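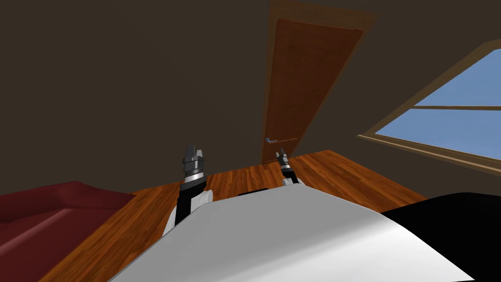
Simulator view, both grippers up

From: Hubert Marti
To: Workonmont Folklore & Customs list
Date: 12/03/2019
Re: Why do we carry the bride over the threshold?

Hi everyone,

What a great thread this has been! I meant to read two messages over breakfast and ended up going through the whole lot, with my coffee going cold next to me. I want to answer one part of the last post before it slips down the archive.

> I grew up hearing that the groom carried the bride so she wouldn't
> trip on the way in, because tripping meant bad luck for the marriage.
> My aunt said it was to fool the spirits living under the doorstep.
> Then a cousin told me it was all Roman and had nothing to do with
> either one. Does anybody know which came first? And did people in
> ordinary houses do it, or only the ones with a big front door and
> a crowd watching?

I think your aunt and your cousin can both be right. The Romans did have the bride lifted over the threshold, and Plutarch was already asking why. He gives several possible reasons and doesn't settle on any of them, so the people closest to the custom were guessing too! I love that. A stumble at the door was widely taken as a bad sign, so the tripping story has some age on it as well. What I've never found is a solid chain from Rome to your family's front porch. There are long stretches where I can't find anyone writing it down, and I'd be careful with any book that says it was handed along without a break.

The doorstep spirits are harder. Plenty of places have beliefs about thresholds – things buried under them, things hung over them, people you mustn't shake hands with across them – but most of what I've read isn't about weddings at all. It could be that somebody joined the two up fairly late. If your aunt can remember who told her, please write it down, with the town and even a rough year. That kind of note is gold.

As for ordinary houses, I can offer a little from the Drarkora letters. For those who joined after the last round, this is the family collection we've been typing up, 3,266 pages in all, and we're now past the first 1,000. I've pulled 16 passages so far that mention a couple coming home after the wedding. In one, the groom carries his wife into a rented room over a feed store, up a back stair, and bumps her head on the door frame. She tells the story against him for years afterward, and it gets better every time. No crowd, no big front door. In another, the mother-in-law stands inside with bread and salt and the bride walks in on her own two feet, right foot first. The writer says that was how it was always done, and she plainly thinks carrying is for show-offs.

The right foot business turns up more than the carrying does, and I'd really like to hear if others have met it. Was it only the bride, or did he have to do it too? Did it matter who opened the door?

Two small things while I'm here. Chien is the place in the letters where most of the weddings happen, and I've been spelling it two ways in the index. I'm fixing that now, so if a search comes up short this week, try again later. Also, the Clisero reprint of the old customs pamphlet is out, and it's only some 300 copies, so ask your library soon if you want them to get one. The chapter on wedding cakes is a joy. The one on shoes tied to the cart is mostly quotes from other pamphlets, but they're good quotes.

Please keep the stories coming, even the half-remembered ones. I'd much rather have "my grandmother said something about a broom" than nothing, and I'll happily add brooms to the index if I get enough of them.

All the best,
Hubert

We use cookies to remember your archive settings. By continuing to browse you agree to their use. Accept | Manage preferences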